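How to wash and store sports vests so they last

By Setareh Shojaei
Updated July 2024

Sports vests are cheap to make and easy to ruin. Most of the ones I get asked about have the same faults: a smell that won't shift, cracked numbers and a neckline that has gone wavy. All three come from washing and drying, and all three can be avoided with an ordinary machine.

Before you start

Read the care label. If it gives a lower temperature than I do, follow the label. Turn out any pockets, do up zips on anything else going in the same load, and keep towels out of it. Towels shed lint and rub against printed letters.

You will need:
Liquid detergent, non-biological if your skin is sensitive
White vinegar
A basin or clean sink
A flat airer or a clean towel

Step 1: Rinse soon after wearing

Sweat is much easier to remove on the day. If you can't run the machine, rinse the vest in cold water, squeeze it gently and hang it over the bath. Don't leave it balled up in a kit bag overnight.

Step 2: Soak if it smells

Fill the basin with cold water and stir in a cup of vinegar. Leave the vest in for 40 minutes, moving it around once or twice. Rinse it well before it goes in the machine. Never mix vinegar with bleach, and don't use bleach on these fabrics anyway.

Step 3: Wash inside out

Turn the vest inside out so the print faces inwards. Wash at 30 degrees on a gentle cycle with a slow spin. Use a little less detergent than the bottle says for a full load. Too much leaves a film in the fabric, which holds on to smells.

Skip the fabric softener. It coats the fibres and stops them drawing moisture away from the skin.

Wash strong colours on their own for the first 2 washes. Reds and dark blues are the worst for bleeding. I once turned a whole set of white Rideck socks pink, and a second wash did nothing for them.

Step 4: Dry it away from heat

Tumble dryers crack prints and shrink necklines. Shake the vest out, turn it the right way and smooth the armholes with your hands. Dry it flat if the fabric is heavy or stretchy. A light one can go on a hanger with wide shoulders. Keep it out of full sun and off the radiator.

Step 5: Lay it out and check it

Once it is fully dry, spread the vest on a flat surface and look at the seams under the arms, where the stitching tends to go first. Snip loose threads with small scissors. Don't pull them. 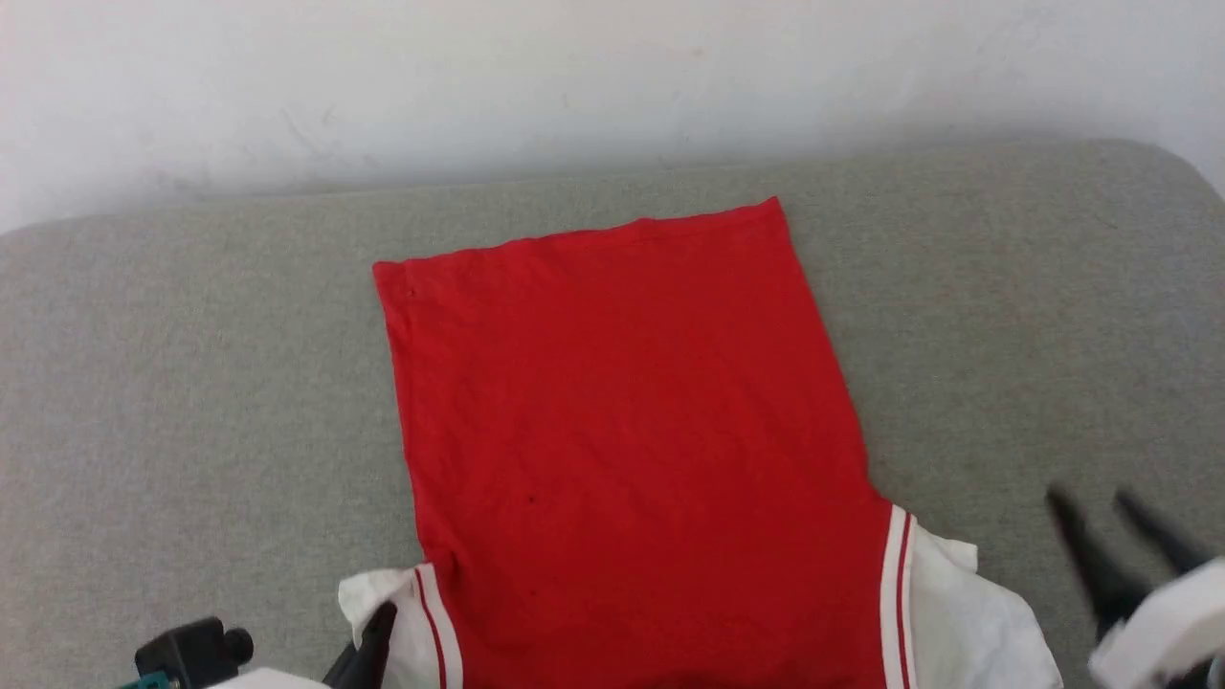

A red sleeveless top laid flat on a grey cushion.

Step 6: Fold for the drawer

Place the vest face down. Fold each side in towards the middle so the edges meet, then bring the hem up to the shoulders. If there is a large number on the back, put a sheet of plain tissue over it before folding. Prints can stick together in a warm cupboard.

For storage over the winter, use a cotton bag. Plastic traps any damp that is left. I put ours away in December and air them for a day before the first match.

Common problems

Peeling letters: cover with baking paper and press with a cool iron for a few seconds. Test a corner first.

Grey marks under the arms: rub in a little liquid detergent, leave for ten minutes and wash as normal.

Snags: ease the loop through to the inside with a blunt needle. Cutting it will start a hole.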